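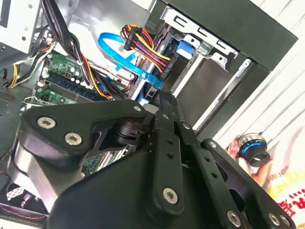
How often should you open up a desktop tower and clean it out? Once a year is enough for most homes, and twice if the computer sits on carpet or you have a dog or cat that sheds.

This page covers opening an older tower, getting the dust out, reseating the memory and tidying the cables. Set aside an hour the first time. After that it goes quicker.

## What you need

- A Phillips screwdriver, size 2
- A can of compressed air or a small electric blower
- A soft brush, such as a clean paintbrush
- A few reusable cable ties
- A small dish for screws
- A phone for taking pictures

I use the Trirken hook-and-loop ties because they come off without scissors. The plastic zip kind hold fine, but you have to cut them every time you change a drive, and sooner or later you nick a wire.

## Before you open the case

1. Shut the computer down from the menu. Sleep mode is not off.
2. Flip the switch on the back of the power supply to O, then pull the power cord.
3. Unplug everything else – monitor, keyboard, speakers, network.
4. Hold the power button in for 5 seconds to drain what's left.
5. Carry the tower to a table with good light. A garage or porch is best because of the dust.

Lay the tower on its side with the removable panel facing up. On most cases that is the left panel as you look at the front. Take out the screws along the back edge, put them in the dish, and slide the panel toward the rear. Some old Gristard cases have a latch under the front lip as well. Don't pry until you have checked.

Touch bare metal on the case before you touch any parts, and do it again now and then as you work.

## Take pictures first

Get the whole inside, then get close to each connector. SATA data cables are thin and flat, and one end goes to the drive and the other to the motherboard. Note which port each one is in. If you swap them, the computer may try to start from the wrong drive, and you will spend your Saturday in the setup menu.

The power wires are easier. On a standard supply, yellow is 12 volts, red is 5, orange is 3.3 and black is ground. You don't need to sort them by color, as the plugs only fit one way. If a plug won't go in with a firm push, turn it over and look at the key.

## Dust

Start at the top and work down. Hold the can upright and use short bursts. Keep fan blades still with a finger while you blow on them, or they spin too fast and can wear out the bearing.

Loosen packed dust on the heat sink with the brush, then blow it out. Blow through the power supply from the outside. Do not open the power supply. It can hold a charge long after it has been unplugged.

While you're in there, look at the capacitors, the little cans standing up on the board. The tops should be flat. A swollen or leaking top means the board is on its way out, and you should back up your files before doing anything else.

## Reseating the memory

1. Push down the clips at the ends of the slot.
2. Lift the stick straight out, holding it by the edges.
3. Blow out the slot.
4. Line up the notch and press evenly on both ends until the clips close.

It takes more force than people expect. Esperanza Montes wrote in to say her computer beeped and wouldn't start after cleaning, and one end of the stick was sitting a hair too high.

## Cables

Move cables away from the fans and out of the path of air from front to back. Bundle the spare power leads and tuck them in an empty drive bay. Leave SATA cables in a loose curve – a sharp fold can damage the wires inside.

Check each plug by pushing on it once more before closing up.

## Putting it back together

Plug in only the monitor, keyboard and power, and start it with the panel off. Keep your hands out. All the fans should spin. If it starts normally, shut down, unplug, put the panel back on and reconnect the rest.

If you get a black screen, go back to the memory first, then the power plugs.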